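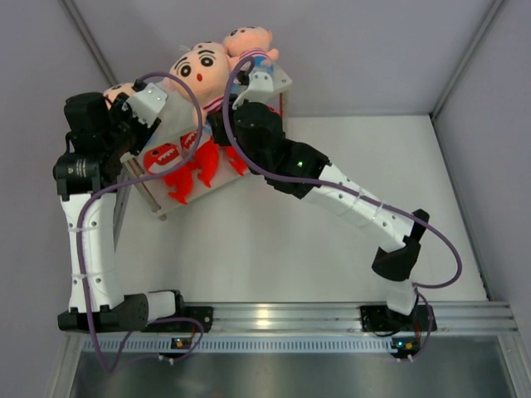 双腕の卓上セルを導入するとき、予算は何から決めればよいですか。
まず、扱う物の種類と、一日に何回動かすかを決めてください。アームの台数や可搬重量は、その後で選びます。

Munum 双腕卓上セル 製品ページ

Munumは、小物の取り出し、陳列、片付けの作業を研究・検証するための卓上セルです。製造はGrendon、日本語での販売と相談の窓口はTabriziが担当しております。

標準構成に含まれるもの
・アーム2本(グリッパー付き)
・作業面、囲い、前側の取付レール
・制御基板と電源
・配線一式
・取扱説明書(日本語、英語)

標準構成に含まれないもの
・制御用のパソコン
・棚、箱、ぬいぐるみなどの作業対象物
・設置場所までの搬入費

型番は3548です。お問い合わせのときは、この番号をお書きください。

柔らかい物を扱うお客様へ
ぬいぐるみのような柔らかい物は、つかむ場所によって形が変わります。硬い箱と同じ条件で見積もると、調整の時間が足りなくなることが多いです。棚の上の段と下の段の両方に物を置く場合は、アームの届く範囲だけでなく、グリッパーが入る角度も確認が必要です。上の段の板が邪魔になり、下の段の奥に届かないという相談を何度もいただきました。棚の寸法を先にお知らせいただければ、置く位置をこちらで検討いたします。

ケーブルについて
グリッパーまでのケーブルは、アームの動きに合わせて余裕を持たせます。余裕が少ないと動作の途中で引っ張られ、多すぎると対象物に触れることがあります。長さの変更はご注文の前にご相談ください。ケーブルは消耗品として扱い、予備を最初の予算に入れることをお勧めします。

費用を計画するときの項目
1. 本体
2. 予備部品(グリッパーの指、ケーブル)
3. 設置と初期調整
4. 操作する方の講習
5. 二年目からの点検

よく忘れられるのは2と4です。本体だけで予算を使い切ってしまい、部品が一つ壊れて作業が止まった例がありました。年度末の3月は注文が集中しますので、早めのご相談をお願いいたします。

納期と保証
標準構成の納期は、ご注文から66日です。ケーブル長や囲いの変更がある場合は、別にお知らせいたします。初期不良のご連絡は、到着から七日以内にお願いいたします。保証は運転時間300時間の点検を受けていただくことが条件です。点検の費用は見積書に別の行で記載します。

実機の確認
Lesbridgeの展示室で、お客様の対象物を使った動作確認ができます。予約制です。対象物は実際に使うものをお持ちください。似ている物では、表面の滑りやすさが違い、結果が参考にならない場合があります。

見積もりのご依頼には、対象物の大きさと重さ、棚の寸法、設置場所の電源の種類をお書き添えください。

ページ更新日:2025年6月27日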